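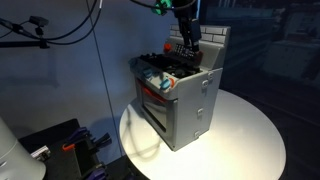 Item 14, toy kitchen stove, on the round white table.

ZINTHORPE TOY LIBRARY
Play equipment inspection: role play and kitchen toys
Checklist with comments

Date of inspection: August 29, 2021
Sheet 3 of 9
Item: toy stove, grey body, red door handle
Shelf reference: 706
Usual location: home corner, Rutherford Room
Type of inspection: full (hands and eyes), item off the shelf
Last full inspection: December, previous year

Key
P = pass
C = pass with comment
A = action needed before next loan
N = not applicable to this item

The sheet covers the stove only. Pans, pretend food and utensils that go out with it are on sheet 4. The toy sink and the till are on sheet 5.

SECTION A. BODY AND STABILITY

A1. Stands level on a flat surface without rocking. P
Tested on the round table and again on the floor of the home corner.

A2. Does not tip when pressed at the front ledge with one hand. P
Pressed at the middle and at both ends. The back lifts slightly under a hard push and settles again. Same result as in December.

A3. Body free from cracks and splits. P

A4. Side panels flat, no bowing, no gaps at the joins. C
Both side panels are plain grey. There is a hairline gap where the left panel meets the back. It does not take a fingernail. Recheck at the next full inspection and record if it has opened.

A5. Outer corners and lower edges. C
The bottom front corners come to a fairly sharp point. They were smooth to the touch and there is no burr. They are at shin height for an adult when the stove is on the floor and at face height for a crawling child, so the stove should stay against the wall in the home corner with the front facing out. When it goes on loan, include the yellow corner advice slip.

A6. Top edge of the raised back. P
Ran a cloth along the whole edge. No snags.

A7. Hand holds for lifting. N
There are none. Lift from underneath with both hands. Do not lift by the door handle or by the raised back.

SECTION B. PRINTED SURFACES

B1. Brick pattern on the raised back complete and firmly fixed. P
Pale grey bricks with dark outlines. No lifting at the corners. An earlier sheet describes this as "tile pattern". It is brick, and the item card has been corrected.

B2. No flaking, no loose film that could be peeled and swallowed. P

B3. Black panel with white marks. C
The panel is secure. The small white marks are fainter in the bottom row where fingers go most. This is appearance only and does not stop the item going out.

B4. Cleaning residue. A
Sticky residue found in the angle where the brick pattern stops and the smooth grey surface begins. Probably old label glue. Removed on the day with warm water and a drop of washing-up liquid. No solvent to be used on this part. Action closed.

SECTION C. KNOBS AND SMALL PARTS

This section decides whether the item can go to families with children under three. Any failure here means the stove stays off the shelf.

C1. Blue knobs on the front ledge: all three present. P

C2. Blue knobs: pull test. P
Each knob pulled straight out, then pulled while turning. No movement away from the ledge on any of them.

C3. Blue knobs: turn test. C
All three turn. The one at the right-hand end is looser than the other two and has no click. The middle one is stiff for the first quarter turn. Neither is a safety matter. Borrowers have asked about the missing click twice, so it is now mentioned on the item card.

C4. Blue knobs: difference in colour. P
The right-hand knob is a lighter blue than the middle one. Noted so that it is not reported again as a replacement part.

C5. Orange-red knob beside the black panel. P
Secure. Pull test and turn test both satisfactory.

C6. Dark red piece on the other side of the black panel. C
Secure. It has a small amount of sideways play, less than the thickness of a bank card. The December sheet has no entry for it, so we cannot say whether this is new. Measure again next time.

C7. Curved orange piece by the right-hand blue knob. P
Firm. No edge that could catch a sleeve.

C8. Any part, loose or removable, that fits inside the small parts cylinder. P
None found. The stove was turned upside down over a tray and shaken. One dried pea and some fluff came out.

SECTION D. COOKING TOP

D1. Burner grates present and fixed. P
Black grates over the whole of the top. Pushed and pulled by hand from each end.

D2. Bars unbroken, no rough ends. P
Went along every bar with a fingertip. There is a slight seam on the underside of some of them, which is how they were made.

D3. Gaps between bars: finger trap check. P
Tested with the two finger rods. The small rod goes in and comes out freely. The large rod does not go in.

D4. Dirt between bars. A
Dried modelling dough, pink, in the back corner. Picked out with a wooden skewer, then brushed. Took longer than it should have. Please remind borrowers that dough is not to be used with item 14. The wording on the loan slip has been moved up to the first line. Action closed.

SECTION E. OVEN DOOR

E1. Door opens and closes fully. P
Opened and closed 33 times without sticking.

E2. Hinge: finger trap check. P
Gap at the hinge side is constant through the whole movement.

E3. Door does not fall open under its own weight. C
It stays shut when the stove is upright. If the stove is tipped forward the door swings open. Tape it for transport, using the low-tack tape from the office drawer. Brown parcel tape marks the grey.

E4. Red handle bar secure at both ends. P
Pulled with a luggage scale to the figure on the test card. No movement at the fixings.

E5. Handle surface. P
No chips or teeth marks. Wiped.

E6. Window: free from cracks, firmly held in the frame. P
Dark window in a grey frame. Pressed at the centre and at each corner. A crack is hard to see in it under the ceiling light, so use a torch held low and to one side.

E7. Inside of oven. C
Clean and dry. One pencil scribble on the left wall, which did not come off with soap. Left as it is.

SECTION F. UNDERSIDE, BACK AND FIXINGS

F1. All screws present, heads flush. P

F2. No screw turns under light pressure from the correct driver. C
One screw at the back took an eighth of a turn. Tightened. The rest did not move.

F3. Battery compartment. N
No compartment on this item.

F4. Identification label in place and legible. A
Label missing. The shelf reference had been written in felt tip on a piece of masking tape, which was coming away. New printed label fixed to the underside and covered with clear film. Action closed.

F5. Feet or pads. N

SECTION G. HYGIENE

G1. Washed down with soapy water and wiped with clean water. P

G2. Disinfected with the approved spray, left for the full contact time, wiped again. P
Spray the cloth and then wipe. Spraying straight on to the front ledge lets liquid run in behind the knobs.

G3. Dried fully before storage. P
Leave the oven door open for an hour after washing.

G4. Smell. P
No smell of damp. The two items stored on the bottom shelf next to it did smell of damp and are on sheet 7.

SECTION H. PAPERWORK

H1. Item card matches the item. C
Corrected as noted at B1 and C3. The card also listed four front knobs. There are three. Changed.

H2. Maker's instructions on file. A
Not in the folder. Copy requested from the Clalport branch, which has the same stove. Action open.

H3. Loan history checked for reported faults. P
Two reports since the last inspection. The first was the missing click (C3). The second was a wobble, which was traced to the borrower's rug.

H4. Age guidance on the shelf edge agrees with the item card. P

SUMMARY OF ACTIONS

B4 Sticky residue. Done on the day.
D4 Dough in grates. Done on the day, loan slip changed.
F4 Label missing. Done on the day.
H2 Instructions. Open. Chase Clalport in two weeks if nothing has come.

ITEMS TO WATCH

A4 Gap at left side panel.
C6 Sideways play in dark red piece.
F2 Back screw.

RESULT

Item 14 may go back on the shelf. The open action at H2 does not prevent loan.

COMMENTS FOR THE NEXT INSPECTOR

Do the knobs before the washing. Wet knobs are slippery and the pull test does not tell you much.

The round table is a good height for this job but it shows every mark, so wipe it between items. The finger rods are in the tin with the tape measure, and the small parts cylinder is in the top drawer at the left. If the cylinder is out at the Vundisville session, wait for it to come back. The substitute made from a cardboard tube is not accurate enough and has been thrown away.

Section E needs two people if the stove is being tested on the floor, one to hold the body and one to pull the handle. On the table one person can manage.

Please write the result against every line, including those marked N. Four lines were blank on the last sheet and had to be treated as not checked.

Next full inspection of this item: December
Next quick check: on return from each loan, sections C and E only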